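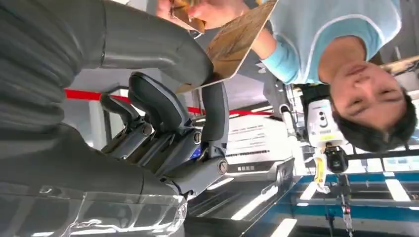
A technician with a clipboard beside the multi-fingered hand of a robot at the Storkier service hall in Lamthorpe.

Print this page
E-mail this page

Storkier publishes hand and wrist maintenance procedure for Enora robots

LAMTHORPE, 20th May. Storkier has released a revised maintenance procedure for the multi-fingered hands fitted to its Enora robots. The procedure covers routine inspection, finger joint adjustment, replacement of the wrist padding and the return of the robot to service. It replaces the interim instructions issued in February and applies to all Enora units with the padded arm cover.

The main change is the inspection interval. Hands were previously checked on a calendar basis. Under the new procedure the interval is set by the hour counter in the controller, and a hand is inspected after every 200 hours of powered operation. A unit that handles abrasive or dusty parts is inspected at half that interval.

The inspection has 29 steps and is recorded on a paper sheet kept with the robot. It is carried out with the arm parked in the service position and the fingers partly closed, so that the pivot caps can be reached from both sides. Each cap is checked for play, and each finger is then moved by hand through its full travel with the drives off. A finger that binds or does not return to its rest angle is removed as a complete assembly. Individual segments are not to be replaced on site.

"Most of the faults we see in the hand start at the pivots, and they start small," said Belmiro Barreto, service manager at Storkier. "A cap with a little play in it will still pass a grip test. The old sheet went straight to the grip test. The new one puts the pivots first."

Calibration follows the mechanical check. The technician runs the zeroing routine from the service menu, closes the hand on the supplied gauge block and compares the reading from each finger with the value stored at commissioning. A difference of more than 2 percent on any finger requires the routine to be repeated. If the second result is also out of range, the hand is exchanged and the removed unit is sent to Lamthorpe with its inspection sheet.

The wrist and forearm covers are now treated as wearing parts. A cover that has split or hardened, or that has shifted toward the hand, must be replaced before the arm is run at full speed. Covers are supplied with fasteners and take one technician 40 minutes to fit.

The procedure was tested at the Montoya assembly plant, where Enora robots load small housings into a packing line. Maintenance staff there used the draft sheet and returned it with comments. Several steps were reordered as a result, and the check of the hand cable was moved ahead of the zeroing routine.

"We had been zeroing the hand and then disturbing the cable, so we had to zero it again," said Afonso Salgado, maintenance lead at Montoya. "Changing the order removed a repeat job. The rest of the sheet we could use as written."

The revised procedure and the blank inspection sheet are available to Enora operators through the Storkier service desk. Sheets completed under the February instructions remain valid until the next inspection falls due. Replacement finger assemblies, gauge blocks and arm covers can be ordered under the existing part numbers.

Print this page
E-mail this page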